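# The Bisska folding wagon, after a whole lot of trips down the park path

I should say up front that I am not a gear person. I own one good knife, a cooler that has outlived two cars, and a picnic blanket my mother bought before I was married. So when I tell you I have strong feelings about a folding wagon, please understand that it snuck up on me.

The wagon is the Bisska, the middle size, in the dark green. I bought it because I have taken on the job of hauling lunch out to the pavilion at Drarkia Field whenever our walking group gets together, and the parking lot at Drarkia is at one end of the path and the pavilion is very much at the other. If you have ever carried a full drink cooler down a long straight path with your destination in sight the entire way and not seeming to get any closer, you know the mood I was in when I placed the order.

It's a pretty walk, mind you. Flat lawn on one side, a bit of a mound on the other, and a great deal of sky. The path is narrow and the blacktop has seen better years. There are small cracks, and grit, and places where the turf has started creeping in from the side. None of that matters when you're strolling with your hands in your pockets. It matters a lot when you're pulling your potato salad behind you on four wheels.

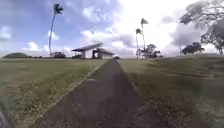
So let me start with the wheels, which are the reason I picked this one over the Wisis that my sister has. The Wisis has hard, skinny wheels, and on a smooth floor it glides like a dream. Take it outside, though, and every pebble comes right up the handle and into your elbow. The Bisska wheels are wider and have a softer outer layer, a sort of dense foam rubber, and they simply roll over the small stuff. I can feel the cracks go by but I don't have to brace for them. I've carried a sheet cake in there (lemon, with the soft frosting) and it arrived looking like a sheet cake.

Where they're less happy is loose gravel. If I drift off the side because I'm talking to somebody, the front wheels want to turn sideways and dig in, and then the handle jerks and I lose my train of thought. It isn't a disaster. You back up a step, straighten out, and carry on. But if your route is mostly gravel, I'd look for something with bigger wheels in the front. The Rostami beach cart has enormous ones. It also takes up the entire trunk, and I like to bring a chair.

Grass is somewhere in the middle. Short dry grass is fine, a little draggy. Long damp grass I wouldn't bother with when the wagon's full, at least not with my shoulders. What I do now is stay on the pavement the whole way, right down the middle, and move over when a bicycle comes along.

## Folding and unfolding

The video on the box shows a young man unfolding it with one hand in the time it takes to sneeze. I am here to tell you it takes two hands and a small amount of talking to yourself, at least for the first few weeks. You pull the two long sides apart until the floor drops, and then you press the floor panel down in the center until it clicks. The click is important! The first time out I thought I had heard it and I hadn't, and halfway down the path the whole middle started rising up like bread and lifting my casserole dish with it. No harm done, but I had to unload everything onto the grass and start again with a couple of joggers going around me.

Once it loosens up, it's easy. I can do it now while holding my keys. Folding is the same thing backward — there's a strap in the middle of the floor, you give it one firm yank straight up, and the sides come together. It stands on its own end when folded, which I love, and it lives behind the door in my laundry room next to the ironing board.

There's a fabric cover that wraps around it with a hook and loop strap. Mine has already disappeared. I suspect the garage.

## The handle

This is the part I'd change if they asked me. The handle telescopes, and for a person my height it's comfortable at the longest setting and not at any of the others. Fatima Pretorius, who is in our group and stands a good head taller than I do, tried it for a stretch and handed it back, and said the front edge kept tapping the backs of her heels. So tall people, try it before you buy it if you can. You want enough length that your stride clears the wagon.

The grip itself is lovely, a rounded loop with some give to it. You can pull it with either hand and it doesn't twist. It also locks upright when you stop, with a little thumb button, so you aren't forever bending over to fetch the handle off the ground. My old garden cart didn't do that and I used to say things about it.

## What fits

On a normal outing I have the big cooler at the back, over the rear wheels. In front of it goes the crate with the plates, cups, napkins, and whatever hot dish I've wrapped in towels. Blankets go on top and folding chairs go across the whole thing with a bungee cord, since the sides aren't quite high enough to hold chairs on their own. There are two mesh cup holders up by the handle that will take a skinny water bottle and nothing else. A proper travel mug won't go. I keep my phone in one and my sunglasses in the other, so they've found a purpose in life.

I weighed a full load once at home, on the bathroom scale, one piece at a time, out of sheer nosiness. It came to 81 pounds. The tag allows a good deal more than that, but I can say that with 81 pounds in it the floor didn't sag and the frame didn't creak, and I pulled it the length of the path without stopping for anything but conversation. Would I want to go heavier? My arms say no. Put the weight toward the back, whatever you do. I tried the cooler up front once and steering it was like walking a stubborn dog.

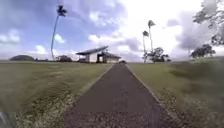 I did wonder about stopping, too. There's no brake on this size. On level ground it stays where you leave it, and I've never had it wander off on me at Drarkia. My driveway is another matter, so there I turn it sideways and wedge a shoe under one wheel. The large Bisska does come with a foot brake on the back axle, and if you live anywhere hilly I'd spend the extra for it. You'll be glad of it while you're hunting for your car keys.

The noise is worth a mention, because I walk with people who like to hear the birds. It's quiet when loaded, just a low rumble on the rougher bits. Empty, on the way back, it rattles like a drawer full of spoons. I've taken to leaving the blankets spread out in the bottom for the return trip, which settles it down a fair amount.

## Keeping it clean

The fabric liner comes out, in theory. It's held in with snaps and a few straps that loop around the frame, and getting it off is a five-minute job and getting it back on is a job for after coffee. I've done it once, after a jar of pickled beets tipped over, and the liner washed up fine in the tub with dish soap. There's a faint pink patch in one corner that I consider mine now. For ordinary dirt, I turn the whole wagon upside down in the yard and give the bottom a smack.

The wheels pick up grit, especially where it sits along the edges of the pavement, and some of it works its way in around the axle. When it starts to squeak I pull the wheels off (there's a push button in the hub, very simple), wipe everything with a rag, and put them back. If you do this, check that each one has snapped in before you load up. Give it a tug. I also found that a tiny bit of candle wax rubbed on the folding joints makes the whole thing open more smoothly, though I can't promise the Bisska people would approve of that.

## The small complaints

The pocket on the outside is too shallow, and anything you put in there will sooner or later be lying on the ground behind you. I lost a good serving spoon that way and had to walk back for it.

The instructions are one sheet of drawings with no words. One of the drawings seems to be of a different wagon.

And the green fades. Mine spends most of its life indoors and it's already a shade lighter along the top edge than it is inside. I don't mind that, but if you're fussy about such things, the gray one might hold up better. I can't say for certain, as I've only had the green.

## Would I buy it again

I would, and in the same size. It has turned a chore I used to put off into something I do without thinking, and I've started bringing nicer food now that I don't have to carry it — real plates once, even, which everyone made a fuss over. My sister borrowed it in April and took her sweet time giving it back, and I noticed she had taken her Wisis out of the trunk to make room.

If you're mostly on pavement, even pavement that's a little tired, and you've got a car with a normal trunk, I think you'll be happy with it. If you're tall, try the handle. If you're on gravel or sand, look at the Rostami and measure your trunk first. And listen for the click.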